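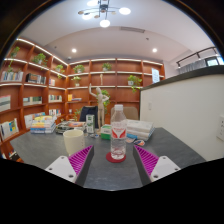 People who have never touched a robot should be able to teach one by the end of their first morning, according to Ronja Hellström, and the new Brikier program from Indora is built on that idea.

NEVETDALE, Thursday, November 29, 2018. Indora today announced that Brikier, its hand-held teaching kit for robot arms, is open to outside partners. The first partner site is Tveit.

With Brikier, a person picks up a gripper tool, carries out a task by hand and repeats it. A camera on the tool records each run. The recordings are then used to train an arm fitted with the same kind of fingers. No arm has to be present while the runs are being made.

The first task set covers picking up, moving and setting down everyday items on a table, such as a bottle standing near a mug or a box. It holds 610 runs by 4 operators. Each run starts with the fingers open and ends after the item has been released. Runs in which an item is dropped are kept and marked.
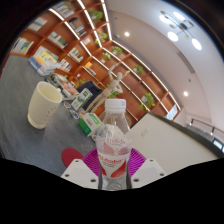

Going slowly at the moment of contact matters more than going slowly the whole way, Vilgot Grønli told new operators during training. Indora has added that advice to the printed guide that comes with the kit.

Tasks that can't be done with one hand will still be taught by remote control, using a pair of arms at the Nevetdale office. Indora plans to bring the task set to 1,000 runs by March and to add cups and cartons.

Partners may apply for a kit through the Indora office. Press questions go to Linnea Lundgren.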